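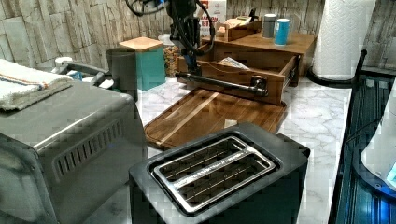 Budget for the hand before the arm, Hannelore Zürcher told the Fanari planning meeting in February, and most of the cost overruns since then have borne her out. The arm is quoted as one line. The gripper, spare fingers, mounting plate, cables and controller usually arrive as five or six, often from different sellers.

Fanari is planning two kitchen test counters, each with a pair of arms. Its first draft put the gripper at $3,919 and allowed nothing for wear. Yuzhen Cai, who wrote the second draft, added replacement finger pads at $172 a set and a cable kit at $285 per arm. Drawer pulls are hard on pads, and cables that loop outside the joints need to be priced as consumables.

Bench space comes next. A counter stocked with ordinary goods costs little to fill, but the arms need clear reach over it, and the base of each unit takes up room that a floor plan tends to leave out. 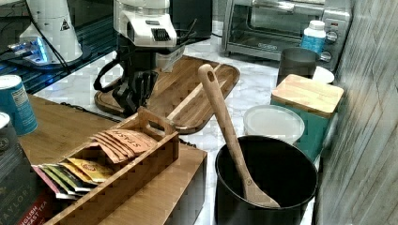
Power and shutdown wiring should be quoted with the counter, before the stone is cut. Avard and Tritura both bid on the work. Avard priced the wiring separately; Tritura folded it into installation, and the two bids could not be compared until Cai asked for the hours. Tritura's came to 103.

Training is still unpriced. The current draft holds a blank line for it under year one, next to the service contract.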